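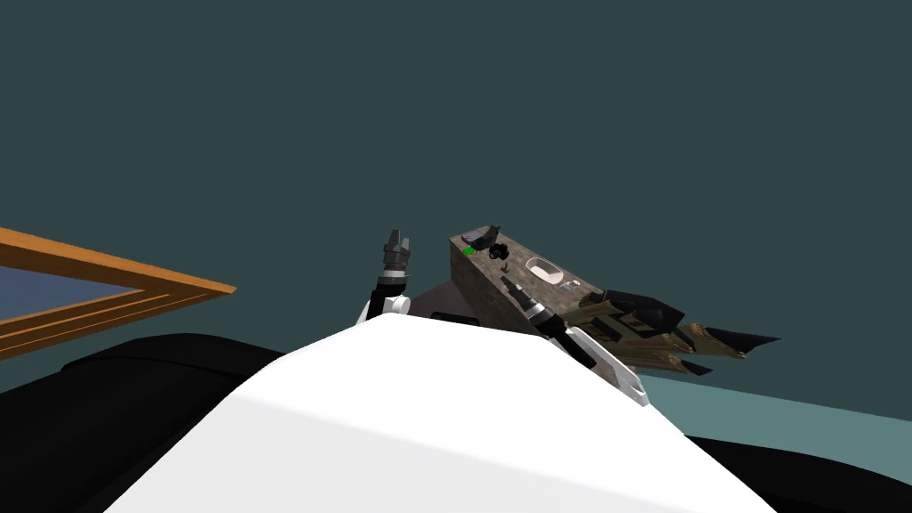 4.2 Press coverage following the loss of a player

The second part of the analysis concerns how match reports changed in the weeks after a club lost a serving player. Two clubs met the selection rules set out in Section 3: Illach, a basketball club in the upper division, and Stirach, which played one level below at the time. Both deaths occurred during the season, and in both cases the next scheduled game was postponed.

The corpus for this part holds 3293 articles from the regional press. Reports shorter than 300 words were removed before coding, as they rarely contained more than the score and a list of scorers. Agency copy printed by more than one paper was kept once, under the earliest time of publication. Opinion columns were coded separately from match reports, since the two forms differ in how freely a writer may use the first person.

Each article was read by 2 coders working apart. They marked every sentence that referred to the dead player and assigned it to one of four classes: career record, family, personal memory, or effect on the team. Sentences that fit more than one class were given the class of their main verb. Disagreements were settled by discussion, and the codebook was revised once, after the Illach articles had been finished. The change affected only the line between personal memory and effect on the team - a line that remained hard to draw in quotations from teammates.

In the Illach coverage, career record was the leading class on the first day and fell behind family by the following morning. References to the team appeared late, mostly in previews of the postponed game at Vollosham, and stayed in use until the end of the season. The Stirach coverage followed a different order. Personal memory led from the start, largely in pieces by writers who had covered the club since its junior years, and career record never became the main class.

Part of this difference may come from the papers themselves. Stirach was covered mainly by one local title with a small sports desk, while Illach drew writers from outside the region who had no memories of their own to report. Fraser, the third club considered at the sampling stage, would have allowed a better comparison, but its local archive has a gap in January and the club was left out.

Figure 3. Viewpoint rendered in simulation.

4.3 Headlines

Headlines were coded apart from body text, using the same four classes.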